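Search Skultia Home Help
Search topics, tips, people
Go

Wooden worktop either side of a glass hob: oil it or leave it?

Posted by ornport_baker, February 21, 2018
348 views

Hello all! We moved into a flat in Ornport in January and I have finally got the kitchen I've wanted for years. Light wooden worktops all the way along, and I love them to bits. The trouble is the stretch next to the hob. It has gone pale and a bit furry where I put things down, and there's a ring from a saucepan that I could cry over. The people before us left half a tin of something with no label on it, so I've no idea what they used.

Do I sand it all back, or only the bad patch? And is it oil or varnish I should be buying? I bake most days so I can't have the kitchen out of action for a week (my sourdough would never forgive me).

12 comments

flores_and_flour

Ooh, I did mine last year and it was such a satisfying job, you'll love it! First find out what's on there. Put a few drops of water on a clean bit and wait ten minutes. If they sit up in beads, the finish is still doing its work in that spot. If they soak in and leave a dark mark, the wood is thirsty and wants oil.

From the furry feel I'd bet yours was oiled once and then forgotten. You can do just the bad patch. Sand along the grain, never across it, starting with a medium paper and finishing with 300 or near enough to it, whatever the shop has. Wipe off every bit of dust with a barely damp cloth and let it dry overnight. Then oil, very thin, rubbed in with an old T-shirt. Wipe away anything still sitting on top after 20 minutes or it goes sticky, and sticky is horrible to put right.

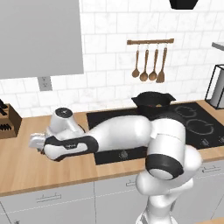 Black glass hob set into a light wooden worktop.

With a hob like that, put masking tape round the edge of the glass before you start, and lay an old towel over the top (hob off and cold, obviously!). Sanding dust is gritty and glass scratches easily. Do look at the join too. If there's a gap where the sealant has shrunk, water gets under and the wood goes black from below, and no amount of oil fixes that.

I use the Skolix worktop oil, two coats in the evening, then one more the next night. You can bake in between if you keep wet things off it. Lay oily rags out flat outdoors to dry before you bin them, they can catch fire if they're bunched up. It smells lovely as well!

69 people found this helpful

gratedcheese

just varnish it, ours has been fine

2 people found this helpful

skultia_sawdust

Please don't varnish over old oil, it'll peel. The oil advice is spot on. For the pan ring, if it's white it may lift with the sanding, but if it's a brown scorch you'll need to go deeper and feather it out a good hand's width all round so you don't end up with a dip. Take your time over it, it's a lovely thing to bring back to life! And get a trivet.

Share this page | 5 shares

Related topics
Getting beetroot stains out of a chopping board
Best cloth for cleaning a glass hob
Can I put a hot baking tray on wood?
Sealing round a kitchen sink
What to do with leftover worktop offcuts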